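Bench Notes | Filed under: Dental lab, Crown & bridge, Shade trials

This site uses cookies to remember your login and font size. OK / Settings

September 30, 2023

Came in on a weekend to get the shade tabs out of the furnace and ended up staying till gone four, so I'm writing this up while it's still in my head (and while the kettle's on).

Where we'd got to: Brittany wanted to know why the upper front crowns from the Tejada batch keep coming back from the surgeries as "a bit grey". Not all of them, mind. The molars are fine, the bridges are fine, it's the thin ones at the front. Two from the Badton practice last week, both laterals, both on patients with quite dark stumps underneath. I'd been blaming the glaze. Tien-fu has been blaming the stump photos, which he says are taken under a lamp the colour of weak tea, and having seen them I do have some sympathy.

So what I did was mill 27 little test plates from the same block, all A2, in three thicknesses, nine of each. Stuck them on dark, medium and light stump material with the try-in paste and left the lot by the north window. You can see it from across the room! The thin ones on dark go grey straight away, the middle ones are so-so, and the thick ones couldn't care less what's underneath. I felt a bit daft for not doing this in June when the first one came back.

The glaze is off the hook, then. I did run one set without glaze just to be sure and couldn't tell them apart, and neither could Macarena, who popped in to pick up her coat and got roped into looking at teeth for ten minutes. She has a far better eye than me for the yellow end. She thinks the plates by the window were pinker than the shade guide too. I can't see it, but I've put them in a bag marked MACARENA PINK so someone else can have a go on Monday.

Other things while I was at it:

The small furnace is reading low again. I put the silver test ring through and it hadn't slumped the way it should, so I nudged the top temperature up by 2 and tried again, and got a nice rounded edge. Please don't put it back! There's a note taped to the door. If the porcelain comes out looking like a boiled sweet then I've overdone it and you can come and shout.

Milling bur on the left spindle had done 376 units by the counter, which is well past where Unai likes to change them. Margins on the last few crowns were a touch ragged under the loupe, nothing I couldn't tidy up by hand, but I swapped it anyway. New box is on the second shelf, we've one left after that, so could somebody add them to the Rullmont order? I'd do it myself but I still can't get into the ordering page, it wants a password I've never been told.

Valeriano's denture repair (the clean break through the midline) is set and polished. I had trouble getting the two halves to sit, there was a crumb of old acrylic on one side and I spent ages looking for it. Once that was off they went together beautifully. It's in the pot with his name on the ticket. It needs to stay in water till it's collected, so top it up if it looks low.

Tried the new Arkitz stone for the models as well. It pours very nicely, hardly any bubbles, but it goes off quicker than ours and I lost one full arch because I stopped to answer the phone. I'd say fine for single dies, and not for me on a big pour until I've got used to it. I weighed out the powder properly the second time and that was better. The colour's a sort of mustard and Tien-fu already hates it.

Still not sure about:

- whether we ought to ask the surgeries for a stump shade every time, or only on front teeth. I vote front teeth, they'll never fill it in otherwise.
- whether a more opaque block would sort out the dark ones on its own. I've got half a block of the high-opacity stuff left and will mill a few more plates from it, same three thicknesses.
- who had the 58 micron spacer setting on the scanner. It wasn't me, I always leave it where I find it. Crowns off that setting feel a bit tight on the die, so have a look before you mill from anything saved on Friday.

To do first thing: ring the Badton practice and offer to remake both laterals a shade thicker, if they've got the room to take a bit more off. Ask nicely about the lamp. Sweep up under the trimmer, it's disgusting and it was me.

Older entries | Back to top
Questions about a case? Leave a note in the lab tray or ring the bench extension. © Bench Notes

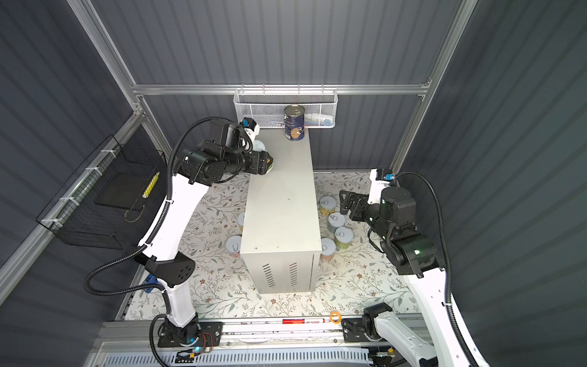
Dark-labelled can on top of the grey cabinet, mesh basket behind.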